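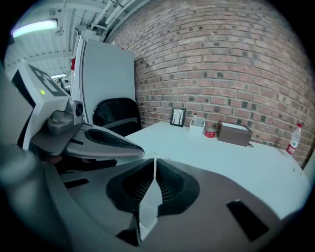
The desk-clearing drive at the old Brerkon building has reached the ground-floor workroom, and the workroom is putting up a fight. Staff were told in June that every flat surface in the place would be cleared, wiped and given back to the public by the end of the month. The long white table against the brick wall was supposed to be the easy one. It still has a small picture of two bare trees on it, along with a pen holder, a red roll of tape, a brown box and a bottle of water, all lined up against the bricks like people waiting for a bus.

"It looked worse before," said So-ying Peng, who runs the building's shared workspaces and wrote the one-page rule that started all this. The rule is called "Clear by Five" and says what it sounds like. Anything left on a shared table after 5 p.m. goes into a bin by the stairs, where its owner can collect it after signing a sheet. The sheet has a column headed "Reason." So far the most popular entry is "mine."

The building, a former button works on the Zirnau side of the canal, was divided into shared rooms when the Lai Street offices closed. It has 42 desks and tables on the books. Under the old arrangement they belonged to everyone, which in practice meant they belonged to whoever had put down a mug first. One table on the second floor was held for most of the winter by a scarf.

Peng's survey of the problem, carried out with a clipboard in the spring, recorded nearly 2,000 loose items on shared surfaces. She defined an item as anything a person could pick up with one hand and would be annoyed to lose. Paper clips were left out of the count after a long first morning.
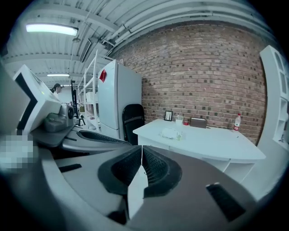
The rule has its opponents. Kyu-ri Yeon, a bookbinder who has worked in the building for six years, says she supports a clean table in principle and would like to be left alone in practice. Her objection is to the bin. Things in the bin, she says, get to know each other. She went down to collect a bone folder and came back up with the bone folder, a stranger's stapler and a jar of something she has been told is hand cream.

"I put the stapler back," she said. "I'm still deciding about the jar."

Yeon has proposed an amendment under which each table would be allowed a fixed number of resident objects. Her first draft said 6. Peng's reply said zero. The two of them met over coffee to settle the matter and came out with a trial, limited to the ground floor, that permits 5 objects per table as long as they stand at the back, touch no paperwork and could be moved by one person in one trip. Pictures count. Chairs don't, being furniture, and neither does anything a person is holding at the time.

That last clause took up most of the second coffee.

Some of the building's tenants have taken to the trial with more enthusiasm than was strictly wanted. A pair of map restorers on the canal side wrote in to ask whether a tray with nine things on it is one object. (It is nine objects and a tray.) Another tenant asked whether a plant that drops leaves is adding to its total. Peng has put up a second page of answers next to the first, and a third is being typed.

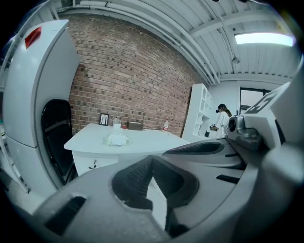

Storage is the other half of the plan, and it is the half that costs money. Peng's argument is that people leave things on tables when the nearest door to put them behind is two floors away, and that the cure is more doors. The workroom is better off than most in that respect. It has a tall white cabinet standing by the brick wall and a white shelving unit as well, with the black office chair tucked in beside the desk, and Peng has been holding the room up as a model to the other floors, who are getting tired of hearing about it.

The owners have agreed in principle to buy more cabinets of the same general height for the upper rooms. A quote has come in from Gavano, the fitting-out firm that did the stairs, and is being looked at by people who would like it to be a smaller quote. Until then the upper floors are making do with shelves from the Lai Street offices, several of which arrived with their old contents still on them. Those have been put in the bin.

Yeon says she will give the trial a fair chance, and has started keeping her glue brushes in a drawer. She would also like it known that the picture policy is too strict. A picture, in her view, is part of the wall that happens to be standing on a table, and should be counted with the bricks.

Peng said she would take that under advisement and wrote it on her clipboard, which she then left on a table in the hall. It was collected from the bin at 5:20. Under "Reason" she put "mine."

The trial rules are posted inside the front door. Tenants who have lost a jar of hand cream should ask for Yeon on the second floor.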